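February, a little after eleven at night

Five hours at the console and my thumbs have gone on strike. I drove home with the heat up and my hands resting on the wheel like two borrowed gloves.

The count stands at 300 usable throws. The plan says 2,000 by the end of spring. Wegener, which is what we call the training server, after some explorer or other, has been eating our examples for weeks and has so far learned to approach a stitch with great confidence and then hover. I know surgeons like that. I know a few dentists, too.

What I do all day, for whoever reads this when I'm dead: I sit with my face in the viewer and tie knots in tissue with two robot arms, and everything I do gets written down. Every twitch of both wrists, every squeeze, every view we have. At the end of each throw I press the pedal and say "keep" or "toss" out loud, and the recorder files it. I said "keep" to the supermarket cashier last week when she asked about the receipt.

The morning went to an argument about what counts as a clean example. The Furncombe people want only the pretty ones. Straight in, one wrap, pull, done. Their view is that you don't teach a child to write by showing it your grocery list. I say a machine that has seen nothing but pretty throws will have no idea what to do the first time the thread rolls under the jaw, and the thread always rolls under the jaw. We settled it the way we settle everything, with a new column in the spreadsheet. The column is called "recovery" and I get to put a number in it from 1 to 5. I have been given no guidance as to what a 3 is.

After lunch, knots. 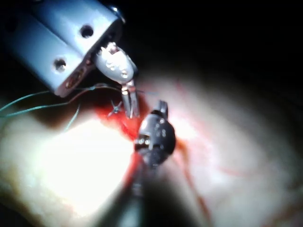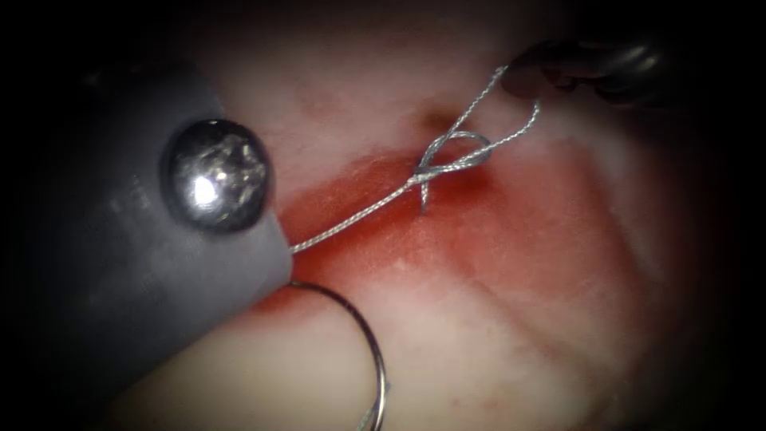

I kept to the slow style they asked for, a pause before each grab so the labels have somewhere to land. It's like talking to someone's grandfather on the phone. By the tenth one I had started to pause before picking up my coffee. My old instructor would have rapped my knuckles for it, and here I am being paid to leave it in so a computer can pick up the habit too.

Alter was in a mood. Alter is the recording software, and its gift is to stay quiet about a problem until you've finished. Around three it announced that the clocks on two of the streams had drifted apart, so for a whole batch the hands arrive slightly before they move. Rutberg, our office upstairs, says this can be fixed afterward with a script. Rutberg says that about most things. I put the batch in a folder called "later" and noticed there was already a folder called "later," and one inside that.

Then a good stretch, an hour or more where I forgot about the pedal and the columns and just tied. I had forgotten I like it. There's a point when the strands cross and the loop starts to close and you can feel it even though you can't feel a thing, no force comes back through those handles at all. It's all in the eyes. I tried to put that in the notes field for the learning people and ran into the limit, which is 400 characters. What survived reads "operator watches thread, not tool." Fine. Probably the most useful sentence I've given them since Christmas.

Played back one of Wegener's own attempts before I left. It reached, paused exactly as long as I do, and then tilted the left wrist in a fussy little way before closing the jaw. I watched it again. I do that. I've done it for years, apparently, and there's no reason for it whatsoever. I considered reporting it and gave it a 4.

Tomorrow: fresh tissue, new thread, the left-handed set, which I've been putting off. Bring the wrist brace. Ask upstairs about the chair again. Buy milk, since I stood in front of the milk tonight for a full minute and came home with crackers.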